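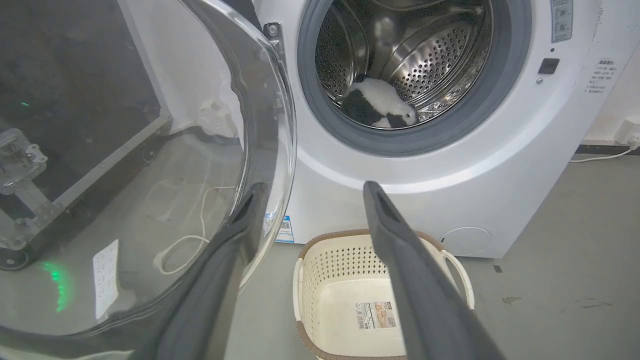 Washer cell, wrist view. Door open, item in the drum, basket under the opening.

1/ Notes on the unload fault at Clundberg, for anyone else running the Fiadzo controller on laundry tasks. The arm drove into the rubber gasket with the grip command active and kept pushing until the current limit tripped. No injury, no water on the floor.

2/ Log first. Wrist force crossed the 30 N soft limit and stayed above it for 500 ms. The soft limit should have triggered a retract. It raised a warning, and the planner carried on with the reach.

3/ Ritva Ikonen found the reason. The retract handler is disabled while the gripper state is "closing," so that contact during a grasp doesn't abort the grasp. The fingers had started closing early, outside the drum. Handler off, arm still moving forward.

4/ Why early: the depth estimate. Bright steel full of small holes is a poor target, and the drum wall came back closer than it is. The planner put the item near the door lip and began the grasp there.
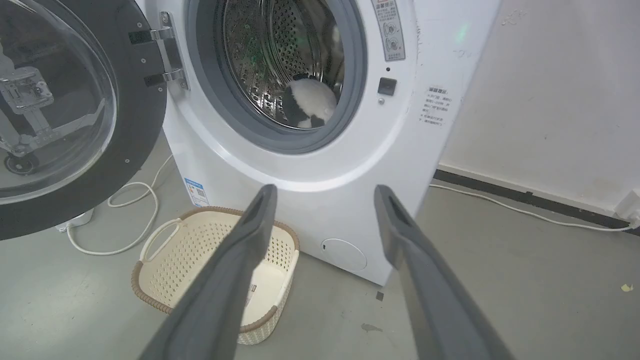
5/ We replayed 2,123 logged reaches against the old handler. Same pattern in 4 of them, all below the hard limit, so they were filed as slow grasps. I signed off on that label in June. It was wrong.

6/ Changes made. Retract now stays armed in every gripper state. Closing is blocked until the fingertips are past the gasket plane, taken from the arm's joint angles and a measured door position. Depth no longer gets a vote on that.

7/ Not fixed: if the washer gets bumped, the measured door position is stale. Ewurabena Osei is testing a touch-off on the front panel before each run. It adds time to every cycle.

8/ If you run Barnis fingers with the stock config, check whether your force handler is masked during close. Ours was, by default. Until you've checked, keep someone at the stop button.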